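Home > Guides > Bench kits > Uder board
3 min read
Filed under: Set-up & first use

4. Laying out the board

Do this before you open the bag of small parts. Saves crawling about under the table later.

1. Clear the table and wipe it down. Dark top if you've got one, the small pale bits show up far better.
2. Put the board flat, long side running away from you. Leave 100 mm clear on every side.
3. Press each corner. If it rocks, fit the Stedix pads (bag C) underneath. Two is normally enough.
4. Check the raised plate is seated. Should be no gap at the edge.

CAUTION: don't clamp the board by the raised plate. It will crack.
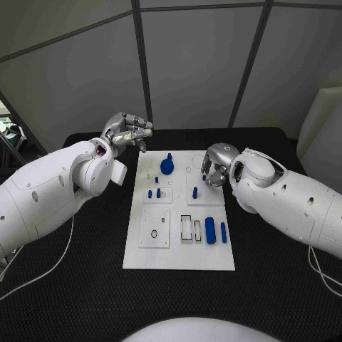 5. Pegs next, and take your time with the short ones. Stand them upright, push straight down, no twisting. The two short blue pegs go side by side in the small raised plate at the left, with the small white one next to them on the right. The round blue part, the one like a gear with a peg sticking up, goes near the top centre. Leave the thin ring outline to its right clear for now, you'll want it in section 5.

6. Peg too tight? Pull it out, turn it end for end, try again. Do not file it. A wipe of Luster on a dry cloth helps, let it dry 17 minutes before refitting.

Note: translucent pegs look alike but arn't. Check the length against the card before fitting, the long ones will bottom out and lift.

7. Spare pegs back in the bag. Seal it. Put the bag somewhere off the table.

CAUTION: small parts. Keep away from young children and pets.

Peg missing or split: order part 113 from the Siliņa spares list, or part 69 for the full set of rings. Rings are not sold singly.

Layout checked by Emmett Rosenthal, June. Older cards show the raised plate the other way round, ignore them and use this page insted.

Next: 5. Placing the rings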